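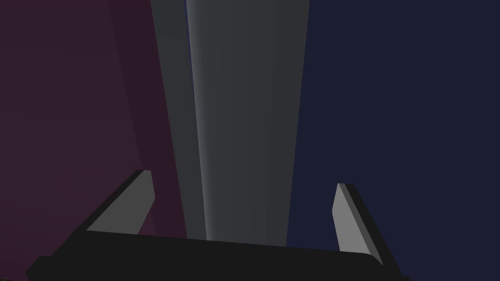 Tromer sets out its robot buying plan for the Cardoso works, and opens its planning sheets to other small manufacturers

Newsroom > Company news > Equipment and investment

1 Dec 2025

Tromer has finished the planning stage for its first robot arms and will buy two of them for the Cardoso works, where the company packs and finishes metal fittings for kitchens, bathrooms and boats. The decision closes a long stretch of measuring, arguing, costing and simulating, and the whole site is delighted to have got here.

The two arms will go on the tray loading bench and the carton bench. Both will carry a two-finger gripper. Orders will be placed once the floor survey is signed off, starting with the tray loading arm, and the carton bench will follow when the first arm has settled in.

Tromer is also releasing the planning sheets it used, under the name Drarnomen, so that other small manufacturers can borrow them. They are free to download and can be changed to suit.

"We make hinges and catches and brackets, and we are very good at it, but we had never bought anything like this," said Raquel Patrício, head of operations at Tromer. "I wanted us to know what we were asking for before we sat down with a supplier. We had such a good time working it out that it seemed a shame to leave it all in a folder!"

Starting with the job

Work began at the benches. The packing team wrote down every fitting that passes through their hands in a normal month, how it arrives, which way up it lies, and what has to happen to it next. A long list came out of that, and a surprising amount of it was about trays. Some fittings come off the finishing line neatly spaced. Others arrive in a heap, and a heap is a much harder thing to hand over to a machine.

The team then sorted the fittings into those a simple gripper could reasonably pick up and those that should stay with people for now. Long hinges, flat brackets and most catches went into the first group. Chain sets, anything with a loose pin and the very small screws went into the second. Nothing in the second group is part of this purchase.

"The screws were a tempting one because everyone hates packing them," said Patrício. "We left them out. It would have pulled in a feeder and a camera system, and the price would have run away from us before we had a single arm working."

Trying it in simulation first

Before asking for final prices, Tromer built a simple simulated version of the working space using Darnia, a simulation package the design office already had on trial. The models are plain. Columns, benches and walls are smooth shapes in flat colours, and the gripper is drawn in only as much detail as the reach tests called for. That was enough to answer the questions the buying team cared about: whether the fingers could get where they needed to go, how much clear space they had around them, and where the arm might have to turn or back off.

The design office ran 1,371 simulated picks across the two benches, changing the bench height, the mounting point and the angle of approach as they went. Many of those runs were spent on the tight places close to upright supports, which are easy to forget on a floor plan and very hard to move once concrete has been poured round them.

Three changes to the plan came directly from that work:

- The tray loading arm will stand on a raised base at the end of the bench. The first plan had it behind the bench, where it would have needed a longer and dearer arm.
- The carton bench will be lowered to match the conveyor beside it, a job the site joiner can do during a normal shutdown.
- Shorter fingers have been specified for both grippers, giving more room to turn near fixed supports.

The simulation has limits, and the buying team has kept them in view. It says very little about how an oily bracket behaves between two fingers, or how a tray flexes when it is only half full. Those points will be checked on the real equipment, and the purchase terms include an acceptance trial with Tromer's own fittings in Tromer's own trays.

What went into the budget

The Drarnomen sheets split the cost of a robot arm into everything that has to be in place before it can do a day's work. The price of the arm is one line. The sheets then ask for the base and fixings, the gripper and spare fingers, guarding, the safety assessment, electrical work, compressed air if it is needed, delivery and lifting, programming, training, and time lost while the bench is out of use.

Training was moved up the list early on. Every member of the packing team on both shifts will be shown how to stop, clear and restart an arm, and a smaller group will learn to change fingers and adjust a pick position. The hours are costed at full pay and the cover is costed too, so no supervisor has to find them from somewhere else later in the year.

Spares have a line of their own. Tromer has set aside £2,851 for finger sets, pads, cables and a spare gripper body, all to be kept on the shelf at Cardoso. The sum was worked out from supplier price lists with the carriage added, and it will be looked at again after the first arm has been through a busy season.

There is also a line for changing our minds. Products come and go at Tromer, and a bracket that sells well this winter may be replaced by a different shape next year. The sheets ask for the cost of moving an arm to another job, including new fingers, fresh programming and a new safety assessment, and a supplier who could not give a figure for this was asked to go away and find one.

"That was my favourite question," said Patrício. "You could tell who had done it before. One of the engineers pulled up a stool and drew us the whole thing on the back of a delivery note, bolt holes and all, and I still have it pinned up."

Buying, leasing or hiring

All three routes were compared. Hiring looked attractive for a trial, though the hire arms on offer came with fixed bases that did not suit the tray loading bench. Leasing spread the cost well but restricted changes to the gripper, and Tromer expects to be changing its grippers fairly often. Outright purchase came out ahead for this site and this kind of work. The comparison page in the sheets is left blank for exactly that reason, as a company with seasonal work or a short tenancy may well land somewhere else.

People and jobs

No packing jobs will be lost as a result of the purchase. The tray loading bench is the one that people most often ask to be moved off, as it involves the same reach and turn for hours at a time, and the team will be spread across inspection, kitting and the growing made-to-order range. Packing staff had two places on the buying team and took part in the supplier visits.

They also made the final choice of where the stop buttons will go. A cardboard mock-up of the bench was set up in the canteen in November and anyone who wanted to could walk up to it and put a sticker where their hand naturally went. The stickers were clustered lower and further left than the drawing had them, so the drawing was changed.

What happens next

The floor survey at Cardoso covers the mounting points for both arms and the route in from the loading door. Electrical work follows, and the bases will be fitted before the arms are delivered. The acceptance trial for the tray loading arm will use a full mix of fittings, including a few that are known to be awkward, and it will be run by the people who work the bench.

Tromer will share its results from the trial, good and bad, along with any corrections to the planning sheets. Comments from other manufacturers are very welcome, particularly from anyone who has put an arm into an older building with uneven floors.

"I would love to hear from people who did it differently," said Patrício. "There must be lines we have missed. Send them over and we will put them in."

Getting the sheets

The Drarnomen planning sheets are available from the resources area of the Tromer website. The set contains a job list, a site checklist, a budget sheet, a supplier question sheet and a blank comparison page. They open in any common spreadsheet program and can also be printed for use on the shop floor. A filled-in copy of the site checklist is included, complete with the packing team's notes in the margins.

About Tromer

Tromer makes and packs metal fittings for kitchens, bathrooms and small boats. Its Cardoso works handles finishing, inspection, packing and dispatch, with design and purchasing on the same site.

Press contact

Raquel Patrício, head of operations, by way of the contact page on the Tromer website. Visits to the Cardoso works can be arranged for trade press once the first arm is in place.

Recent items

New finishing line opens at Cardoso
Longer hinges added to the boat range
Supplier question sheet: how we wrote it
Apprentice places for the coming year
Changes to carton sizes and pallet labels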